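Learning to Let Go

A student robotics program at the Baudry Institute teaches undergraduates to build a gripper, record what it does, and accept what the recordings tell them

Published 3/29/24

The manipulation course at the Baudry Institute of Technology begins with a task most people complete before breakfast. Students are asked to make a robot arm pick up an object, move it a short distance, and set it down. They have until October break to do so, and a good many of them need every day of it.

The course was founded by Dagmar Kováčik, who came to Baudry after a career in packaging machinery and who still directs it. Enrollment is open to second-year students in mechanical engineering, computer science and, by a rule she insisted on from the start, any other department that will grant credit. The present group includes two students of music and one of geology.

"Engineers arrive believing that the difficulty is in the arm," Kováčik said. "The arm is a solved purchase. The difficulty is in the last inch, where the fingers meet the thing."

For that reason the institute supplies the arms and leaves the hands to the students. Each team of four designs its own gripper, prints or machines the fingers, and mounts a small camera at the wrist. The teams take names, following a custom of the first year, and the names are painted on the cabinets in which their parts are locked at night. The two teams that have drawn the most attention this year are Tanano and Lenarov.

Tanano chose long, narrow fingers, suited to reaching between objects on a crowded table. Lenarov chose short ones with soft pads, which hold firmly and see poorly, the pads having blocked much of the camera's view until a redesign in the fifth week. The teams share a workshop on the ground floor and, by all accounts, a good deal of advice.

Once a gripper is working, a student guides the arm by hand through a household task while the camera records the motion. Each completed recording is called an episode. The course requires every team to submit 1000 of them by the end of the year, and a fixed share must be made on surfaces and among objects the team has not used before. Tanano had submitted 339 when this magazine visited, placing it slightly ahead of schedule.

The work is repetitive, and the institute makes no attempt to disguise the fact. Sessions last 50 minutes. One student guides, one resets the table, one keeps the log, and the fourth rests. A log entry gives the task, the lighting, the name of the person guiding and a short remark on the outcome. The remarks range from the technical to the weary. "Approach too steep," reads one from the winter term. "Mine again," reads the next.

Kováčik reads the logs every week and grades them as closely as she does the hardware. She holds that a failed episode with a clear note is worth more to a student than a clean one with none, and the marking scheme reflects it.
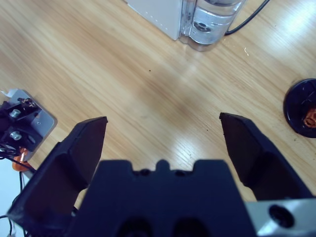

The gripper seen from its own wrist camera, fingers open over the workbench. Photo: Baudry Institute of Technology, Manipulation Course

The wrist view has become central to the teaching. In the spring seminar, students watch one another's recordings without sound and are asked to say what the person guiding the arm intended to do next. When the class cannot agree, the team is expected to record the task again — more slowly, and with a clearer approach. Several students said the exercise had changed the way they move their own hands.

The year closes with the Nurkent Cup, a competition held in the institute's main hall. Teams exchange tables, so that each must work among objects chosen by a rival. There are 2 rounds, one guided by hand and one in which the arm runs on a model trained from the team's own episodes. The second round counts for more, and it is in that round that the quality of the earlier recordings becomes plain.

Last year's winners dropped a cup in the opening task and recovered to place first by a narrow margin. Kováčik keeps the cup on her desk, where it holds pencils. Applications for the next course open in October, and the institute asks candidates to submit a one-page account of something they have repaired.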